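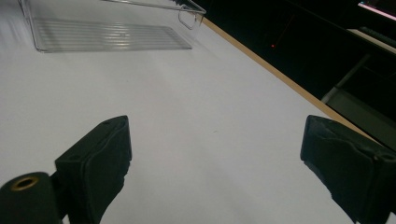

1. What we set out to do

Our project looked at place names and field names in the Endale valley, and at how much of the old dialect survives in them. The plan in January was to cover the whole valley. By February the plan was to cover the parishes of Erneo and Trolta, and we have stuck to this with great firmness, mostly by running out of bus money.

The question was simple enough to fit on the form: do people who live beside a field still call it what their grandparents called it, and if so, do they know what the name means?

2. Sources

The main written source was the Trolta word list, a typed glossary put together by a retired schoolmaster and kept in the parish reading room. It has 2,594 entries. A fair number of these are the same word spelt in a different mood. The compiler had strong views on the neighbouring parish, and under several headings the definition is simply a complaint about how they say it in Erneo.

We also used the tithe map, two farm account books and a run of the old chapel magazine, which printed dialect verse whenever it was short of news. The verse was more useful than we expected. Bad rhymes are good evidence for pronunciation, and there was no shortage of them.

3. Interviews

We spoke to 16 people, all of whom had lived in one of the two parishes since childhood. Each was shown a copy of the map with the names taken off and asked to put them back. We then asked what the names meant. Interviews were meant to last half an hour. The shortest took twenty minutes and the longest finished at ten past six, after cake, with the map upside down.

We recorded the talks and typed them up using the Ternico spelling scheme, which our department prefers. It copes well with vowels and very badly with people who talk over each other.

4. What we found

Of the 32 field names on our map, 19 were still known to at least one speaker. Names of fields beside a road or a ford had lasted best. Names of fields that had been joined together had mostly gone, and the new, larger field was usually called "the big one", even where there was a bigger one next to it.

Meanings were another matter. Most speakers could use a name perfectly well without any idea what it said. When pressed, they made something up on the spot, and several of these inventions were better than the explanation in the glossary. "Hask Piece" is given in the word list as dry or coarse ground. We were told that it was named after a Mr Hask, a Mrs Hask, and a horse.

The old plural in -en turned up in four names and in ordinary talk only once, from a speaker who apologised for it.

5. Problems

We should have tested the recorder in a room with a clock in it. We also asked about Trolta names in Erneo before we understood the situation between the two, and lost most of an afternoon to it.

Our sample leans towards older speakers. We did try the bus shelter, where the younger ones agreed to help and then gave us names for the fields that we have left out of the appendix.

6. Further work

The upper end of Endale is still untouched. The farm account books also deserve a proper reading by someone with better eyesight and a longer deadline. Copies of our map and the typed interviews have gone to the reading room, where they are filed under Drainage.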